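Ticket: Room 5, missing parcel contents and "box two was never packed"
Opened by: Celeste Herrera, Clasenville house
Assigned to: Cillian Mac Carthaigh
Status: Open, waiting on reporter
Priority: Normal (was High, lowered by CMC)

Celeste Herrera, Tuesday, 09:10
Guest in room 5 has moved out to the Detbridge flat. Her things were boxed up here and sent on with Bustell. She rang this morning and says a bottle, a pink top and a set of keys are missing, and that the second box was never packed at all, only the first. She wants us to pay 500 for the lot. Please look into it before I answer her.

Cillian Mac Carthaigh, 09:45
500 for a bottle, a top and some keys? Before anyone agrees to anything I'd like the following.
- Which keys. Ours or hers.
- What sort of bottle. Scent, shampoo, water, cooking oil?
- Who did the packing and whether it was finished before Bustell came.
- What the driver signed for.
Lowering the priority. Nothing is on fire.

Celeste Herrera, 10:20
Nayeli did the packing. She says two boxes, both done on the bed, both taped. The keys are the guest's own. The bottle I don't know, "the clear one with the red label" is all I was given.

Cillian Mac Carthaigh, 10:32
"Both taped" is what everybody says. Last time we had this the tape was still on the windowsill. Can Nayeli write it down herself please, I don't want it second hand.

Nayeli Betancur, 11:05
I packed box one with the small packets and cartons, then clothes in box two with a few flat things down the side. I used the tape from the office. Anything that was hers and loose on the bed went in last. I did not see a reason to write a list, no one asked for one. The couch I left till the end. I think the cushions are ours but she may say different.

Cillian Mac Carthaigh, 11:18
No list, then. So it's her word against ours, and neither is worth much. I am not accusing anyone, but "went in last" is exactly the stage at which small things end up under a blanket.

Asked Bustell for the docket. They sent back a docket for a wardrobe going to somebody else. Asked again.

Gilberto Cuadros (Bustell desk), 13:40
Correct docket found. 2 cartons, no damage noted, collected from Clasenville, handed over at Detbridge. Customer signed. Our cover for a carton with no list of contents goes no higher than 600, and we would need proof that the items were inside.

Cillian Mac Carthaigh, 13:52
Two cartons collected, two cartons signed for. I find it hard to believe she put her name to an empty one. Has she opened both? Has anyone asked her that? It is the first thing I would have asked.

Celeste Herrera, 14:15
Asked. She has opened one. The other is "under some coats".

Cillian Mac Carthaigh, 14:17
Right.

Aldana Quiroga, 14:40
Adding a picture. Both boxes are open in it, and the bottle turns up as well. 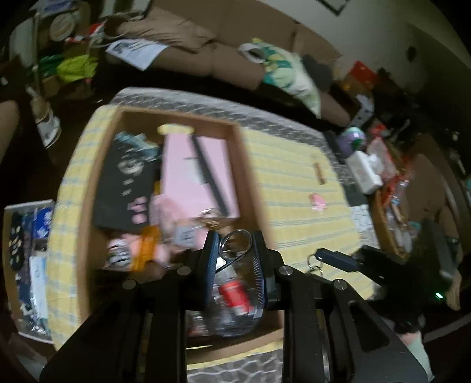 Attachment 1: room 5, boxes still open, clear bottle with red label over the bed

Cillian Mac Carthaigh, 15:05
Useful, up to a point. My reading:

Box two has things in it. Dark fabric with a small white pattern and a blue-and-white packet, so "never packed" doesn't stand up.

There is something pink and made of fabric in box one. Might be the top, might be a scarf or a sock for all I can tell. I won't put it in a letter as the top.

The bottle exists. It isn't in either box at that point, so this proves nothing about where it ended up. Same goes for the dark blue key fob.

Also not boxed: a small stick and a little pink thing on the blanket, and a white sandal on the floor. She hasn't claimed for a sandal. I would not mention it to her, but someone should look.

Celeste Herrera, 15:30
So what do I tell her?

Cillian Mac Carthaigh, 15:38
1. Move the coats and open the other box.
2. Take everything out of both, right to the bottom, and shake the clothes.
3. Tell us what is still missing, and what each thing cost.
No offer until she has done that. I'd also like room 5 checked at our end: under the bed, behind the couch, inside the folds of the yellow blanket before it goes to the wash.

Nayeli Betancur, 16:10
Blanket went to Insaurralde with the laundry at lunch. I've rung them to keep back anything they find in it.

Cillian Mac Carthaigh, 16:12
Of course it did. Leaving this open.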